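Visit report: Drullus towel finishing works, open day, October 2018

The open day covered Building 2 only. Knitting is done elsewhere, at Matubbar, and the cloth comes in on rolls already dyed and heat set. What Drullus does is cut, hem, wash, inspect, fold and pack. The tour was led by Tanvir Gazi, who runs finishing. Groups were kept small and we were given ear plugs at the door, needed in the cutting hall and nowhere else.

Goods in

Rolls are stored horizontally on cantilever racks, never on end. Rolls stood on end develop a crushed edge, and the crush shows up later as a wavy hem. Each roll carries a card with knit lot, dye lot, width and length. There were 1,588 rolls on the stock sheet on the day of the visit, most of them gray. The plant is working through a long order for a car care customer and other colors are run in gaps between gray lots.

Incoming cloth rests for a day before cutting. Microfiber is wound under tension and recovers when released. Cut too soon, a square towel comes out of its first wash slightly short in the roll direction. The shrinkage allowance is set per knit lot from a test piece, and the test pieces are kept in labeled bags for the life of the order.

Cutting

Two methods are in use. Edgeless towels are cut ultrasonically, which seals the edge as it cuts and leaves nothing to sew. Hemmed towels are cut with a straight blade and go on to the sewing room. I asked about the sealed edge, having had complaints about it from our own detailing people. Gazi's answer was that a properly set horn leaves an edge that can be felt with a fingernail but will not mark paint, and that a hard or glassy edge means the horn is running too slow. He had samples of both and the difference was obvious by touch.

Narrow strips are a separate item. They are cut from the same cloth, in the roll direction only, and are used for wrapping sanding blocks and applicator pads. Strips cut across the roll stretch when pulled tight around a corner and then work loose. 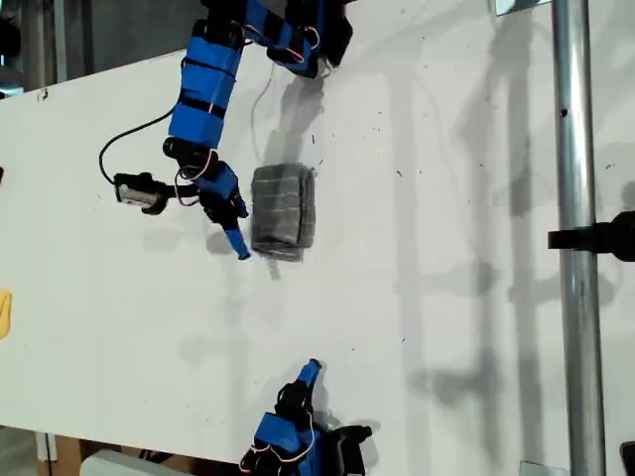 Gray block on the white table.

Wrapping is checked for three things: no gap at the joint, seams running parallel to the long edge, and no slack on the face. Slack is the usual failure. A wrap that looks tight on the bench can be lifted with a thumb once it has been through a humidity cabinet, so samples from each lot are conditioned overnight before they are passed. The cabinet is an old one and holds its set point well enough for this job, though I would not want to do moisture regain work in it.

Strip handling

Strips are awkward to stack. The pile faces grip one another, and a strip lifted from the top of a stack tends to bring its neighbor along. Drullus lays them back to face, pile up, which reduces the problem but does not cure it. Strips are supposed to be laid out at full length with no twist before going forward. A twisted strip folds with the twist inside and the packer does not see it.

The preferred way of straightening a strip is to fix one end, draw the other end out along the table, and let go slowly. Pulling both ends at once over-stretches the middle. A smooth, light-colored surface is specified for this work for contrast, and gray on white is about as easy as it gets. White cloth is straightened on a dark mat.

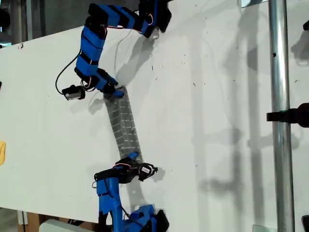
Squareness is taken next. The operator folds one short end back on itself and compares the corners. More than 2 millimeters out and the strip goes to rework, where it is recut to the next size down. Nothing is recut twice. Strips that fail again go into the rag bale, and the rag bale is sold by weight.

Sewing room

This was the part of the visit I had come for. The hemmed towels are sold under the Bikari name and are made from a dual-face cloth, with a long pile on one side and a short pile on the other. The two faces take up different amounts of thread tension. If the machine is balanced for one, the hem will tunnel on the other. Drullus sews with the short pile uppermost and a slightly reduced foot pressure, and turns the work only at corners.

Thread is textured polyester throughout. They tried a spun thread last year and went back after it shed in the wash test. Stitch density was not given out, but I measured the sample towel I was handed and found it closer than what we buy now. The hem lies flat and the corner has no lump.

Loose fiber at the hem is the most common visual reject. A tuft usually means that pile was caught in the fold and pulled through by the needle, and it can be trimmed. A tuft with a broken stitch under it cannot, and the hem has to be resewn. Inspectors are taught to open the towel, look at the hem from both faces, and run the edge between two fingers before deciding. Trimming first and looking afterward hides the broken stitch.
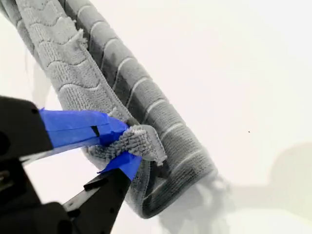 All hemmed goods are washed once before packing, without softener, at low temperature, and tumbled on a cool setting. Softener coats the filament and spoils absorbency; we had a short demonstration with dyed water and two towels, and the treated one pushed the water ahead of it. Lint is collected from each dryer load and weighed. The limit is set per load and a lot over the limit is washed again.

Folding and packing

Towels are folded in half, then in thirds, hems inward, long pile outward. The folded edge has to face the same way through the whole stack or the carton will not close square. The Butus carton is the standard size and was redesigned last spring to suit this fold. Output on the previous shift was 2,464 towels from the folding tables, with 900 of those held back pending the lint result.

Points to follow up

Gazi will send the wash test method and a set of conditioned strip samples in November. I have asked for the humidity settings to go with them. Pricing on the hemmed towel was not discussed. Parking is at the rear of Building 2, and the front entrance is for deliveries only.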